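Delora Housekeeping Basics
Handout 5: Folding the thick stuff

Right, we've done sheets and pillowcases, so now it's my favourite bit: plush! Towels, throws, those lovely fat blankets that spring open the second you turn your back. I used to fight them for ages (I timed myself once, 12 minutes on a single throw, very sad).

What I do now is use the bed as my table. Pull the cover fairly straight first, but don't fuss over every wrinkle, you'll only make more. Lay the blanket out, fold it long side to long side, then smooth from the middle outwards with a flat hand. Thick fabric traps air, so press it down before the next fold or you'll end up with a bouncy lump.

For the last fold, don't crease it hard. Let it bend into a soft loop and keep the open edges together on the same side. I like that rounded edge facing out on the shelf, it looks so much nicer!

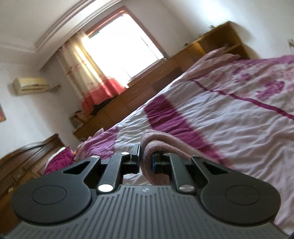 Fig. 1. Dusty-pink plush with a rounded fold, over a pale bed cover with a magenta band.

For practice: bring one thick item from home, 70 cm wide or more, and fold it until you can do it in 60 seconds. Fitted sheets are in handout 6, sorry in advance.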